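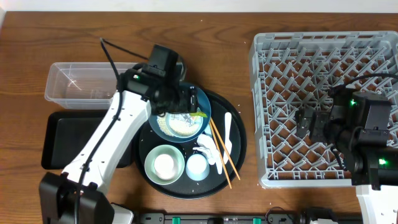 Platos en una bandeja negra redonda, junto a un escurridor gris.

Dejar la casa lista antes de un vuelo

Por Maeve Hegarty

25 de enero de 2022

Usamos cookies para recordar sus preferencias y medir las visitas. Si continúa navegando, acepta su uso.

Los consejos de esta página sirven para ausencias de una a tres semanas. Para un fin de semana sobran casi todos, salvo los de la basura y el agua. Están ordenados según el momento en que conviene hacer cada cosa, empezando por la nevera, que es lo que más tiempo pide.

La nevera, cinco días antes

Haga la última compra cinco días antes de salir y compre solo pan, leche y fruta. El resto de las comidas debe salir de lo que ya hay. Las verduras que empiezan a ablandarse van a una sopa o a una tortilla. El queso curado aguanta bien envuelto en papel de horno y metido en un recipiente con tapa; el fresco hay que terminarlo.

La víspera revise los botes abiertos. La mostaza y las conservas en vinagre pueden quedarse. El tomate frito abierto se congela en una cubitera y se guarda después en una bolsa.

Si va a vaciar la nevera del todo y desenchufarla, límpiela con agua tibia y dos cucharadas de bicarbonato por litro, séquela y deje la puerta entreabierta con un paño doblado en la bisagra. Una nevera apagada y cerrada coge un olor a humedad que cuesta semanas quitar.

Si el congelador se queda encendido, ponga dentro un vaso con agua y, cuando se haya congelado, una moneda encima del hielo. Al volver, si la moneda está en el fondo, hubo un corte de luz largo y lo que hay dentro debe tirarse.

La cocina, la víspera

Friegue todo por la noche y no por la mañana. Lo que se lava diez minutos antes de salir se guarda mojado, o se queda en el fregadero. Por la mañana use una taza por persona y nada más.

El lavavajillas se deja vacío, con el filtro limpio y la puerta sin encajar. En los desagües, un vaso de agua limpia después del último lavado, para que el sifón quede lleno. En casas donde el agua del sifón se evapora pronto, un chorrito de aceite de cocina encima retrasa la evaporación. Vale también para la ducha del baño que no se usa.

Estropajos y bayetas: los viejos, a la basura; los demás, lavados y tendidos. El cubo se enjuaga y se deja boca abajo.

El pan sobrante se congela en rebanadas. A la vuelta, si el vuelo llega de noche, unas tostadas con lo que haya en la despensa resuelven la cena. Yo dejo siempre una lata de atún, un paquete de pasta y un cartón de leche de larga duración en el mismo estante.

La maleta

Pésela en casa. Una báscula de gancho ocupa poco y evita abrir la maleta en el suelo del mostrador. La mía es una Sidex de pilas, que llevo conmigo para pesar también a la vuelta. Si solo tiene báscula de baño, súbase con la maleta en brazos, anote el número, súbase sin ella y reste. Deje un kilo de margen, porque las básculas domésticas y las de la compañía rara vez coinciden.

Los límites de peso y de medidas cambian según la compañía y la tarifa. Consulte los de su billete y no los del viaje anterior. Mida la maleta de pie, con ruedas y asa incluidas. Mi Poltmont pequeña cabía en casi todas partes hasta que le llené el bolsillo delantero — con un neceser ahí ya no entraba en el medidor.

Para que los líquidos no se derramen, quite el tapón, ponga un trozo de film sobre la boca del frasco y vuelva a enroscar. Los frascos blandos se aprietan un poco antes de cerrarlos, de modo que quede sitio para el aire. No los llene hasta arriba.

Los zapatos van con la suela hacia la pared de la maleta, en un gorro de ducha viejo o en una bolsa de tela. Dentro de cada uno cabe un par de calcetines enrollados. Las camisas se arrugan menos si se doblan dos juntas, una sobre otra, que por separado.

Lleve una bolsa de tela vacía para la ropa sucia. Una bolsita con 20 gramos de arroz seco y unas gotas de lavanda, bien cosida, quita algo de olor a cerrado a las maletas que pasan meses en un trastero. Cámbiela en abril, cuando haga el cambio de armario.

Documentos

Guarde en una sola funda los documentos de identidad, la tarjeta de embarque impresa, si la lleva, y las llaves de casa. Las llaves son lo que más se pierde, porque no se usan en todo el viaje. Yo las engancho al mosquetón interior de la mochila y no las suelto hasta volver a Letdale.

Haga una copia de la documentación y déjela en casa de alguien que coja el teléfono. Si va en autobús al aeropuerto, anote también el horario de vuelta. El de Ó Néill, que es el que tomo yo, tiene el último servicio bastante antes de que aterricen los vuelos de noche.

Las plantas

Riegue a fondo la víspera, deje escurrir y agrupe las macetas lejos de la ventana. Juntas pierden menos humedad. Para dos semanas funciona un cordón de algodón grueso con un extremo en la tierra y el otro en un cubo de agua colocado algo más alto que la maceta. Pruébelo unos días antes: algunos cordones vienen con apresto y no chupan hasta que se hierven.

A los cactus y las suculentas no les haga nada.

La mañana de la salida

Cierre la llave de paso general y abra un grifo unos segundos para quitar presión. Si el termo es eléctrico, apáguelo. Desenchufe el tostador, la cafetera y el televisor. Baje la basura aunque la bolsa esté a medias.

Haga la última ronda siempre en el mismo orden, del fondo de la casa hacia la puerta. Una foto con el móvil de los mandos de la cocina y de la llave de paso evita la duda en la cola del control — yo la borro al regresar.

Al volver

Abra el agua despacio y deje correr cada grifo un par de minutos antes de beber o cocinar. Ventile. Vacíe la maleta el mismo día, sobre la bañera o en el balcón, y pase un paño húmedo por las ruedas antes de meterla en el armario. La ropa que viajó en bolsa cerrada y no va a lavarse esa noche se saca y se cuelga en una silla.

Si dejó el aceite en el sifón, échele agua caliente con un poco de jabón de fregar.

83 comentarios · Compartido 200 veces

Contacto · Aviso legal · © 2022 Maeve Hegarty · Volver arriba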